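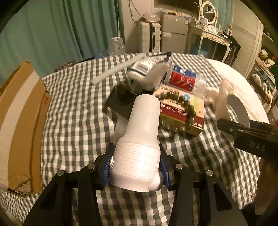

4.2 Clutter in Lived-in Rooms

The Hanik set contains 1,836 tidying attempts, of which 934 were made in bedrooms and the others in small workshops. In bedrooms the gripper completed 663 attempts. Figure 3 gives a typical bedroom case: a white plastic device is held between the two jaws, while a bottle, a medicine carton and a bead bracelet lie close behind it. Soft and draped items remain the main difficulty, as Tóth also reported.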